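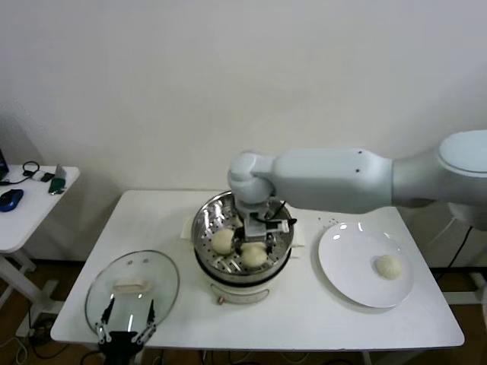
By Lesia Semeniuk
12th May

Contents | Previous | Chapter 2 | Next | Glossary

Chapter 2
Water, Steam and the Patience of Cooks

Every cooking student arrives at the steaming chapter a little disappointed. Roasting has smoke and swagger. Frying has danger. Steaming has a lid, and the chief activity of the person in charge is leaving it alone. Students who have mastered the art of fussing with a pan find this hard to bear, and much of what goes wrong in the lessons ahead will go wrong in their hands.

The method is very old and very simple. Water boils in the bottom of a vessel, steam rises through something with holes in it, and the food sits above the water without touching it. A steamed bun needs little else in the way of equipment. You can spend a good deal of money improving on this arrangement, and the kitchen supply catalogs hope you will.

The simple part ends when we ask why it works. Water at sea level boils at 212 degrees Fahrenheit, and steam coming off an open pot is no hotter than the water it left. A moderate oven is far hotter, yet you can put your bare hand into that oven for a moment and take it out again unharmed. Do not try the same thing over a boiling kettle. The difference lies in what steam does when it meets something cooler than itself. It turns back into water, and in doing so it hands over all the heat that was needed to make it steam in the first place. Physicists call this latent heat. Cooks call it several other things, usually while running a wrist under the cold tap.

Dough takes this treatment unusually well. In a dry oven the surface of a loaf loses water, hardens and browns. In a steamer the surface stays moist and never gets hot enough to brown, so the skin of a bun remains pale, thin and slightly springy. Anyone raised on crusty bread may suspect it of being unfinished. It is perfectly finished, and has simply declined to get a tan.

Altitude complicates matters. I first taught this course in Ostska, a mountain town where water boils well before it should and the recipe books, all written by people at the seaside, are treated as fiction. My first batch of buns came out of the pot heavy enough to hold down a tarp. We added minutes, then more minutes, and by March we had a timetable that worked. It is printed on page 163, along with the corrections for those of you living at more sensible heights.

The chapter proceeds as follows. We start with the boiling point and what moves it up or down. We then take up condensation, including the drip from the lid, a small matter that has ruined more buns than bad yeast ever did. The last section deals with dough itself, and assumes you have read the notes on gluten on page 55. If you skipped them, go back now. The dough will know.

Before you begin, fill a pot, bring it to a boil and watch the lid for a few minutes without lifting it. Write down what you see. Keep the page, as you will need it for the first exercise.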